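4. Resetting the laundry cell between runs

Applies to the two-arm Zukeo table. Allow yourself a cup of tea's worth of patience. If the arms are powered and you are tempted to lean in "just for a second", please read section 2 again, slowly.

4.1 Dressing the table

1. Press the stop button and check that both arms have come to rest.
2. Stand the rack on the left, with its rail running diagonally towards the back.
3. Hang the tank tops on their hangers. The hem may touch the table; it must not lie under a gripper.
4. Put the compartment box at the back right and the green tray in front of it.
5. Drop the blue garment in the middle. Do not fold it. Folding is the machine's job, however much it pains you to watch. 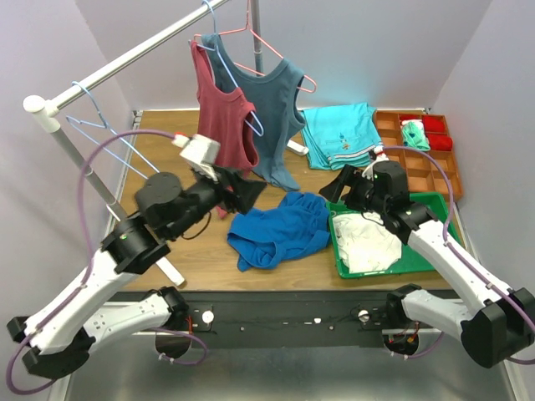

Photo: Nassar workshop, Kirnudow

Note: A spare hanger may stay on the rail. The arms have no opinion about it.

4.2 Checking the purple cables

1. Follow each cable from the wrist module back along the forearm to the base. It should rise in an easy curve and lie along the link without pulling.
2. With the power off, move the wrist by hand through its full travel. If the cable goes taut at any point, let out more slack and tie it again.
3. Make sure no loop can catch on the rack or the compartment box. A loop that can catch, will – usually on a Friday.
4. Look at the thin dark wire under the left wrist. Keep sleeves, hangers and fingers out of it.

Caution: Never lift an arm by its cable. Replacements come from Prerklow and they are in no hurry.
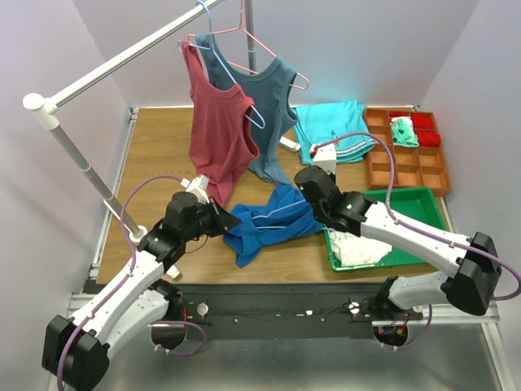
4.3 Slow test

1. Clear your hands, your mug and any colleagues from the table.
2. Set the speed to 50 and release the stop.
3. Run the short reach test, one arm at a time, left first.
4. Listen at the elbows. A soft hum is fine; clicking means stop and go to section 7.
5. If both arms pass, set the speed to 200 and repeat.

4.4 Upkeep

Wipe the gripper fingers every 50 runs. Lint gathers there with real dedication. At 2,000 runs, replace the cable ties on both arms, including the ones that look perfectly all right, and write the run count in the cell log.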